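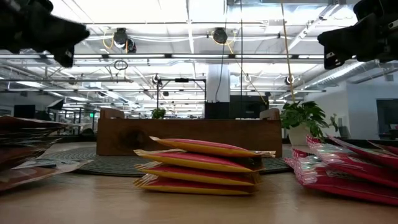 keeper_of_the_gate wrote:
Then the league should have asked for a clean feed clause before it signed, because the club stream and the radio commentary are two separate sets of rights and Oltbridge have only ever paid for one of them.

masson_end replied:
Agreed on the principle. The practical point is that away supporters had sound from every ground last season and have it from 16 grounds this season. Oltbridge v Dromholm was picture only, with crowd noise from a single microphone on the gantry.

Posted April 10, 2025

tallybook replied:
The old agreement bundled audio with the highlights package. When the highlights went to Faltau the audio was left out of the schedule, and the station carried on under a letter of extension that ran to the end of September. It lapsed. I can't find anything in the published minutes to say it was renewed.

keeper_of_the_gate replied:
It wasn't renewed. The station's notice said "by arrangement with the home club", which is a match by match permission and carries no fee. A club can withdraw it on the morning of the game. Two have.

northbank91 replied:
Which two? Dromholm didn't withdraw anything. The commentary position was moved from the main stand to the far corner because of the building work, and the station declined to broadcast from there. It's a different matter from refusing permission.

keeper_of_the_gate replied:
The position in the corner has no line of sight to the near touchline and no fixed line for the encoder. Offering that is a refusal in all but name.

northbank91 replied:
It had mains power and a mobile signal. I've sat there. You lose the dugouts and one corner flag. Plenty of non-league commentary is done from worse.

masson_end replied:
The mobile signal is fine until the turnstiles open. With about 400 in the ground it drops, and the attendance that day was 671. A bonded unit with two SIMs on different networks would probably have coped, but the station has one such unit and it was at the Masson match.

offside_flag replied:
Can someone explain why the station can't take the sound from the club stream? Same ground, same match, and a commentator could work from the pictures at home.

tallybook replied:
Two reasons. First, the stream is supplied under the Faltau contract, and clause 7 bars onward use in any form. Second, the delay. The stream is 30 to 40 seconds behind play by the time it reaches a viewer. Off-tube commentary needs the feed before it goes through the platform.

offside_flag replied:
Thanks. So it comes back to the clean feed.

keeper_of_the_gate replied:
Yes, as per my first post.

northbank91 replied:
A clean feed costs money - a second encoder at each ground and somebody to look after it. I'd sooner the clubs spent it on the pitch. Radio listeners for a midweek game could fit in a minibus.

masson_end replied:
There are no listening figures for midweek games, so that's a guess. Several blind supporters at our place rely on the commentary through an earpiece inside the ground. That goes as well when the station doesn't turn up.

northbank91 replied:
Fair point on the earpieces. That ought to be a ground requirement and kept out of the broadcast contract altogether.

tallybook replied:
Agreed. Any club can propose it as a rule change. I've written to ours and asked for the wording of the September letter at the same time. Will post it if they send it.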